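Step 4: Teaching the arm to find the washer door

Okay, arm's bolted to the cart, gripper moves, now the fun part! Roll the cart up to the washer and lock the wheels. I park mine 29 cm from the front panel, and I put tape on the floor so I can hit the same spot every time (Riku Kikuchi talked me into the tape and he was right).

Open the jog screen, drop the speed to 17 percent and bring the fingers in low, toward the bottom of the door. Go slow — chrome and dark glass throw reflections everywhere, and my first door finder kept locking onto ceiling lights.

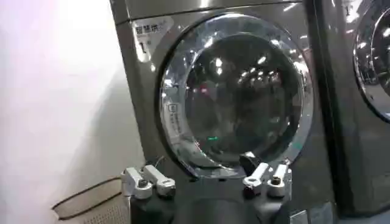
Once you like the position, save it as "pre-grab" and back straight out. Then run it again from the parked pose. If the fingers come back more than a hair off, check the wrist screws before you touch the code. I lost a whole Tuesday night to one loose screw. Don't close the gripper on anything yet, we'll set the force limit in Step 5.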